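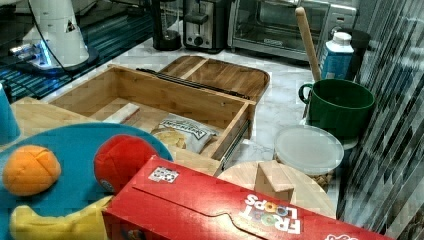

Tiziana Messina wrote to us that snacks should never live on the counter, and that in her kitchen they disappear into a box with a lid before 30 minutes pass. I agree only in part. Last March I bought a bamboo box for chips and small packets, and it helps, but only if I open it every evening and look what is inside. Otherwise old bags stay at the bottom for weeks.

My toaster and my toaster oven remain outside — I use them daily and they are heavy to carry. Mugs go back to the shelf after breakfast, also the saucers.

Next time Selvaraj Miah will write about drawer rails, and how he cleans them with a dry brush. Please send him your questions before 2 p.m. on the last day of the month.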